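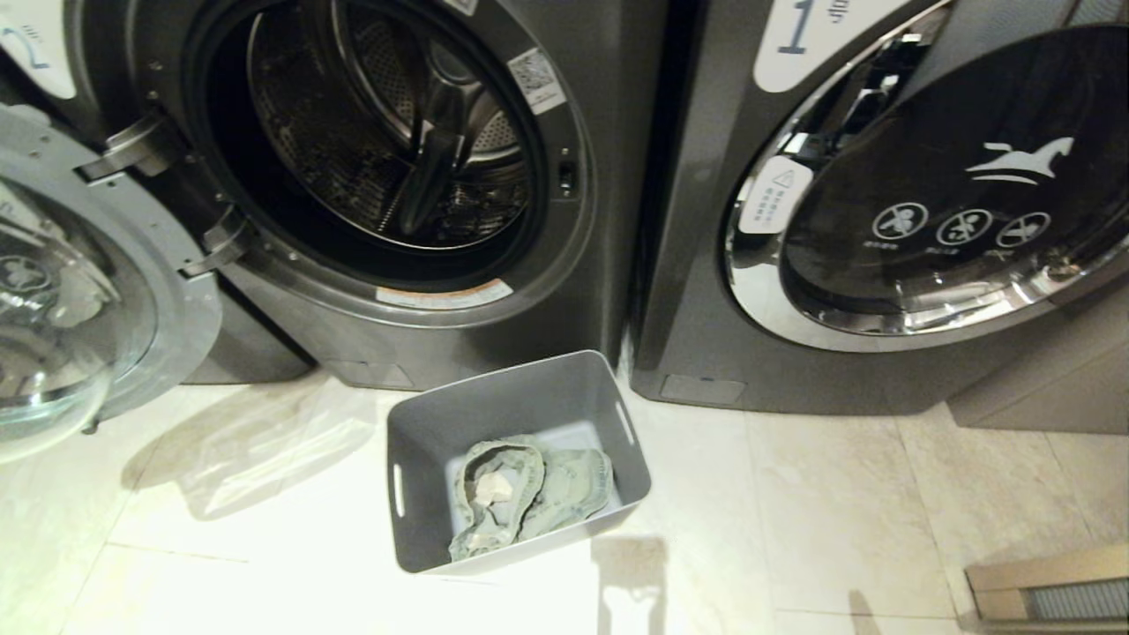 Jiltero洗濯作業の停止不良に関する臨時会議の議事録です。不具合番号は2201です。会議では、2号機の扉を閉める動作の途中で、ロボットの保護停止が働かなかった件について話し合いました。場所の呼び方が人によって違っていたため、最初に言葉をそろえました。向かって左の洗濯機を2号機、右の洗濯機を1号機と呼びます。2号機の扉は左に開きますので、扉を閉めるときアームの先は左から右へ、弧を描いて動きます。洗濯かごを二台の間の手前の床に置くと、かごに手を入れる人はこの弧の近くにしゃがむことになります。この位置関係が今回の議論の中心になりました。

開催日:2020年1月22日
場所:Gillness試験室 会議スペース
出席:Henriques 現場責任者、Henriques 安全担当、Henriques 制御担当、Henriques 認識担当、作業員(当日の担当者)、Guramska 技術窓口(電話での参加)
記録:Beatriz Meireles
欠席:Henriques 購買担当(資料は事前に送付済み)

議題
一、事象の確認
二、ログの確認と原因
三、床面の認識について
四、当面の運用
五、Guramskaへの依頼事項
六、その他

一、事象の確認

作業員から、当日の経過について説明がありました。内容は次のとおりです。

当日は、かごから衣類を取り、2号機に入れて扉を閉めるという連続動作の試験をしていました。朝からの試験では異常がありませんでした。不具合が起きた回では、ロボットが衣類を入れた後、扉を押しましたが、扉は閉まりませんでした。衣類の端が扉とゴムパッキンの間にはさまっていたためです。ロボットは一度扉を離し、再試行に入りました。作業員は、かごの中に残っている衣類を直すために近づきました。そのとき、アームが予定より強い力で扉を押し始め、モーターの音が変わりました。作業員は声を出して後ろに下がり、監視席にいた制御担当が非常停止ボタンを押しました。アームはすぐに止まりました。

けがはありませんでした。作業員の手や体はアームに触れていません。はさまった衣類は手で外し、扉のヒンジと掛け金を点検しました。目で見てわかる変形はありませんでした。ゴムパッキンに薄い跡が残りましたが、その後の水漏れ確認では問題が出ませんでした。

安全担当から質問がありました。作業員が近づいたとき、ロボットは止まっているように見えたか、という質問です。作業員の答えは、「止まっていると思いました。扉から離れて、しばらく動かなかったので、終わったと考えました」でした。安全担当は、この答えを原因の一つとしてそのまま記録してほしいと求めました。再試行の前の待ち時間は、人から見ると終了と区別がつきません。

現場責任者は、作業員が手順に反していたかどうかを確認しました。手順書には「動作中は作業範囲に入らない」と書かれていますが、再試行の待ち時間が動作中に含まれるかどうかは書かれていません。したがって手順違反とは扱わず、手順書の不足として扱うことになりました。この点について反対の意見はありませんでした。

二、ログの確認と原因

制御担当がログを画面に出して説明しました。

扉を押す動作には、力の上限として43 Nを設定しています。この値を超えると保護停止が働き、アームはその場で止まります。一回目の押す動作では、力が上限に達する前に「掛け金が入らない」と判定し、正常に扉を離しています。ここまでは設計のとおりです。

問題は再試行のときでした。再試行に入ると、動作の設定が一度読み直されます。このとき、力の上限が扉用の値に戻らず、搬送動作の初期値になっていました。搬送動作の初期値は扉用の値より大きいため、43 Nを超えても保護停止は働きませんでした。ログには上限を超えた力が記録されていますが、警告は一つも出ていません。

この読み直しの処理は、9月のソフトウェア更新で入ったものです。更新の前は、再試行でも一回目の設定をそのまま使っていました。制御担当は、更新の説明書に「再試行時の設定読み込みを整理」という一行があったことを確認しています。しかし力の上限が影響を受けることは読み取れず、更新の後の受け入れ試験でも、再試行の途中の力は測っていませんでした。

Guramska技術窓口から、同じ動作を社内で再現できたという報告がありました。正式な報告書は準備中とのことです。技術窓口の説明では、初期値を読む順番と、動作ごとの値を上書きする順番が、再試行の場合だけ逆になっています。ほかの動作で同じことが起きるかどうかは、調査中です。

安全担当は、受け入れ試験の範囲について強い意見を述べました。力の上限は安全に関する設定ですから、更新のたびに、通常の動作だけでなく、失敗した後の動作でも測るべきだという意見です。制御担当も同意しました。ただし、制御担当からは、すべての失敗の種類を作って試すことは時間がかかるという心配も出ました。話し合いの結果、まず「扉が閉まらない」「かごの取っ手をつかめない」「衣類を落とす」という場合を対象にして、その後で広げることにしました。

現場責任者から、なぜ掛け金の判定だけに頼っていたのかという質問がありました。認識担当の回答は次のとおりです。扉と本体のすき間をカメラで見る方法も一度検討しましたが、扉のガラスに光が映り、すき間の判定が安定しませんでした。そのため、掛け金が入るときの力の変化だけで判定することにしました。薄い布がはさまった場合は、力の変化が遅くなり、「もう少し押せば閉まる」という判定になりやすいです。認識担当は、この弱点を以前から知っていたが、安全の問題になるとは考えていなかった、と話しました。

決定した内容:今回の不具合の直接の原因は、再試行時に力の上限が正しく設定されないことです。間接の原因は、再試行の待ち時間が外から見てわからないこと、衣類のはさまりを押す前に見つけられないこと、そして受け入れ試験の範囲が狭かったことです。

三、床面の認識について

この議題は、認識担当の希望で追加しました。直接の原因とは別ですが、同じログの中で見つかったため、ここで取り上げます。

かごの位置を推定するとき、値が何回か大きくずれていました。床のタイルには光沢があり、強い光が当たると、目地が白く飛んで見えなくなる部分があります。また、2号機の扉の下の床に透明なシートまたは袋のようなものがあると、その縁を物の輪郭として拾うことがあります。認識担当は、今回の再試行の前にも、この理由でかごの候補が二つ出ていたと説明しました。アームの動きには影響していませんが、待ち時間が長くなりました。待ち時間が長いほど、人は終わったと考えやすくなります。この点で、第一の議題とつながっています。

作業員から、床の透明なものは必要なのかという質問がありました。現場責任者は、動作の前に床から片づけることを開始前の確認に入れる、と答えました。認識担当は、片づけることに賛成ですが、実際の洗濯室では床に何かが残ることもあるため、認識の側の改善も続けたいと言いました。両方を行うことになりました。

光の反射については、照明の向きを変える案と、カメラの露出を動作ごとに変える案が出ました。照明を変えると、これまでのデータと比べにくくなります。認識担当は先に露出の案を試し、結果を次回に報告します。

四、当面の運用

現場責任者から、修正版が届くまで試験を全部止めるか、一部を続けるかについて提案がありました。

安全担当は、扉を押す動作を含む試験はすべて止めるべきだと述べました。制御担当は、再試行の機能を無効にすれば一回目の上限は正しく働くので、続けられるという意見でした。これに対して安全担当は、無効にする設定自体が正しく働くことを、まだ誰も確かめていないと指摘しました。少し長い議論になりましたが、最後は安全担当の意見のとおりになりました。制御担当は、日程への影響を記録に残すことを求めましたので、ここに書きます。連続動作の試験は、修正版の確認が終わるまで遅れます。

続けてよい作業は、かごの位置の推定と、アームを動かさない撮影だけです。かごから衣類を取る動作は、扉に触れない場合でも、当面は行いません。技術窓口の調査で、搬送動作に問題がないとわかったときに、もう一度判断します。

作業範囲について、次のように決めました。

アームに電源が入っている間は、待ち時間も含めてすべて「動作中」とします。
作業範囲に入る人は、入る前に声をかけ、監視席の人が停止を確認して返事をします。返事がないときは入りません。
床には作業範囲の線をテープで引きます。線の位置は、扉の弧の外側で、しゃがんだ人の頭が入らないところにします。
監視席には必ず人を置き、その人はほかの作業を兼ねません。
衣類を直すときは、かごを線の外へ移してから行います。

最後の項目について、作業員から、かごを動かすと試験の最初の位置に戻すのが難しいという意見がありました。床に小さな印をつけて、かごの角を合わせる方法にします。認識担当は、印が推定に影響しないように、床のタイルに近い色を使うことを希望しました。印の色は作業員と認識担当が相談して決めます。

終了の時刻についても決めました。監視席の交代が曖昧になる時間がありますので、アームの電源は1730に必ず切ります。試験の途中でも延長しません。交代の後に続ける場合は、開始前の確認を最初からやり直します。

五、Guramskaへの依頼事項

技術窓口に次のことを依頼し、すべて持ち帰りで検討するという返事をもらいました。

再試行を含むすべての動作について、力の上限がどの値から読まれるかを一覧にすること。
扉用の上限が設定されていない状態では、押す動作を始めないようにすること。値がないときに大きい初期値を使う設計は、当方としては受け入れられません。
待ち時間の間、アームの表示灯を点滅させること。今の仕様では、待ち時間と終了後の表示が同じです。
力の上限に関係する変更は、更新の説明書で別の見出しにすること。

表示灯について、技術窓口から、色を増やすことは部品の変更になるが、点滅だけならソフトウェアで対応できる見込みだという説明がありました。安全担当は点滅でよいと答えました。ただし、背中を向けてかごの方を見ている人には表示灯が見えませんので、音も一緒に出してほしいという希望を加えました。技術窓口は、音の大きさと種類について当方の希望を文書で送ってほしいと言いました。この文書は安全担当が作ります。

修正版の提供時期について、技術窓口は、この場では約束できないと述べました。現場責任者は、時期の回答だけでも先にほしいと依頼しました。

六、その他

2号機と1号機の使い分けについて、作業員から提案がありました。再開の最初は1号機で試してはどうか、という内容です。1号機なら、扉を閉めるときにアームが床のかごの上をどう通るかも確認できるという理由でした。制御担当は、軌道を登録し直す必要があるため、比べる条件が増えると言いました。結論は出ていません。再開の計画を作るときに、もう一度話し合います。

購買担当からは事前に、ゴムパッキンの交換部品を注文するかどうかの質問が届いていました。跡が薄く、水漏れもないので、今は注文しません。次の点検で跡が広がっていた場合に注文します。

作業員から、非常停止ボタンの場所について意見がありました。今は監視席の側だけにあり、洗濯機の前にいる人からは届きません。今回は監視席の人がすぐに押したので止まりましたが、前にいる人も自分で押せるようにしてほしいという意見です。全員が賛成しました。持ち運びができる型にするか、壁に固定する型にするかは、配線を調べてから決めます。調査は制御担当が行います。

担当と作業

手順書の改訂(「動作中」の定義、入るときの声かけ):安全担当
床のテープとかごの印:作業員、認識担当
再試行時の力を測る試験の計画:制御担当
非常停止ボタンの追加の調査:制御担当
露出の変更の試験:認識担当
警告音についての希望の文書:安全担当
不具合2201の記録の更新とログの保存:Beatriz Meireles
日程の見直し:現場責任者

試験再開の条件は、修正版の受け取り、再試行中の力の測定、手順書の改訂、非常停止ボタンの追加がすべて終わっていることです。測定は同じ条件で3回行い、すべての回で43 N以下で停止することを合格とします。一回でも超えた場合は、再開しないで技術窓口に戻します。合格の判定には、制御担当と安全担当の両方の署名が必要です。

次回の会議は、Guramskaの報告書が届いた後に開きます。日時は現場責任者から連絡します。

この議事録について、発言の意味が違っているところがありましたら、Meirelesまでお知らせください。特に第二の議題の技術窓口の説明は、電話の音が聞き取りにくい部分がありましたので、制御担当のメモと合わせて書きました。技術窓口にも同じ文を送り、確認をお願いしています。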